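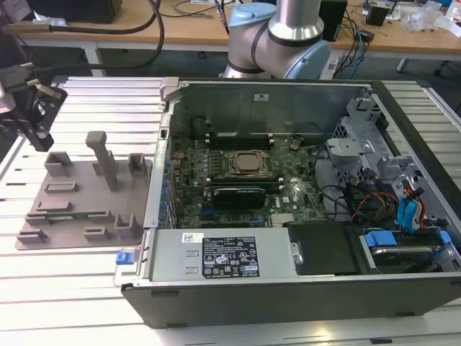

Dell tower on its side, panel off, CPU out in the open. No cooler on it at this point.

BENCH GALLERY — OLD DESKTOP TEARDOWN
Posted 30 May 2020

Quick page, been meaning to put this up for a while. Kallov is the name of the shelf (and the spreadsheet) where the old office desktops go before they get sorted for parts or for another few years of use. One picture for now, notes underneath in the order I wrote them on the pad. More pictures when I get the rest off the card. Some of this is for me so I don't forget, some for the people who asked on the Drovumen list what to keep out of a machine like this one.

Not a how-to. Well, partly.

THE LOT

Came in with a batch from the Sorensen office clear-out. 103 units on the sheet, mostly desktops, a few thin clients, one printer that should not have been on there at all. This one is tag 40. Tags are on the outside of the case so don't go looking for them in here.

Price for the whole lot was fine. Hauling it up the stairs was not.

POWER SUPPLY

Silver box along the front edge, black label with white print on it. Little white barcode sticker just above. Blue release latch at the left end of it — I like these latches, saves hunting for one more screw.

I keep the supplies with the machine they came in. Learned that one the slow way, had a crate of loose ones in December and spent a whole evening matching connectors. Never again.

Don't open the supply itself. If it's bad it goes in the bin for the recycler, whole.

PROCESSOR

Right in the middle of the board, held down by its metal bracket. Cooler is off so you get a good look at the top of the chip.

Old paste: paper towel first, then a lint free cloth with alcohol. Small circles. Don't scrape with a screwdriver, I have seen it done. If the paste is like cement let the alcohol sit a minute and go again.

Leave the bracket shut untill you actualy need the chip out. Dust in the socket is a pain, bent pins worse.

New paste for every cooler that goes back on. A dab the size of a small pea is plenty for these.

MEMORY

Black slots up above the processor. Black slots, black plastic, bad desk lamp — bring a flashlight if you're working in the evening.

Sheet wants size and speed for each stick. Read it off the sticker, type it in, move on. Sticks go in the anti-static trays not in the mug. (The mug is for screws.)

COIN CELL

Small round holder next to the memory slots. On machines this old I swap the battery no matter what. Costs next to nothing and it saves the phone call about the clock being wrong every morning.

Take a photo of the BIOS settings before you pull it, the drive mode setting is the one that bites. Change that and the old install may not boot and you will sit there for an hour blaming the drive.

GRAPHICS CARD

Black card in the slot below the processor, silver along the edge. There's a Dell logo printed on the board just to the right of it.

Cards get pulled, blown out, and go on their own tab in the sheet. If the machine is going to a front desk or a reading room it probably does fine on whatever the board can do by itself, and the card can go in something that needs it. Check the video ports on the back first. Had one go out with no card and the wrong cable, my fault.

Push the slot catch all the way before you pull. If it doesn't come, it isn't released. Stop and look.

BOARD

Green, takes up most of the floor of the case. Small silver heatsink over the chipset near the lower middle, and a row of little blue capacitors down the left edge by the rear ports.

Capacitors are the thing to look at on old boards. Tops should be flat. Anything domed or crusty, write it down and put the whole machine on the red shelf, don't waste paste on it.

I don't pull boards unless there's a reason. Too many of the front panel plugs are particular to one maker and the board is worth more in its own case than in a box.

CABLES

Red, yellow, black and blue, all coming out by the drive cage on the right. The two blue connectors sticking up there are SATA.

Fold the bundle back on itself and tie it before the lid goes on. Velcro not zip ties, somebody will want in there again. And keep it clear of the fans, one loose yellow wire makes a noise like a playing card in bicycle spokes.

Don't yank SATA plugs by the wire. Pinch and pull straight.

DRIVES

Silver drive in the bay at the lower right with two blue tabs on it, black tray there as well. Cage above it is plain silver metal with holes in the brackets. Edges on cages can be sharp, I go through a lot of bandaids.

All hard drives get wiped before anything leaves the building. Full pass, log saved, log printed. If it won't wipe it gets drilled. No exceptions, don't email me about it.

Optical drives — keep if the tray opens, otherwise out. People do still ask for them.

DUCT

Black plastic piece between the power supply and the drive bay. Put plastic back where you found it. They look like extra bits and they get left on the shelf, then the next person can't figure out why a machine runs warm.

DUST

Out on the landing with the can, not in the room. Hold the fan blades still with a finger. Short bursts. Back wall of the case and the grilles are where it packs in, do those from the inside out and then again from the outside.

THE SHEET

Columns on the Kallov sheet for anyone filling it in:

Tag
Maker and model
Processor
Memory, total and per stick
Card yes/no
Drive size, wipe log number
Battery swapped
Caps ok
Where it's going

Last row I filled in was 291 so start under that. Please don't sort the sheet by maker, it breaks the log numbers and I have to put them all back by hand.

WHERE THEY GO

Good ones get a clean install and go to the Naso reading room, they have asked for 10. Next best go to whoever on the Drovumen list is first in line. The rest is parts. Boards and supplies that fail go to the recycler in one run when the crate is full, not before, gas isn't free.

STILL NEED

Coin cells, the common size
Thermal paste, the small tubes dry out less
Velcro ties
A second flashlight
Power cords — we always have too many untill the day we have none

Drop stuff at the side door, leave a note with your name on it. Pictures of the next few tags will go under this one when I get to them.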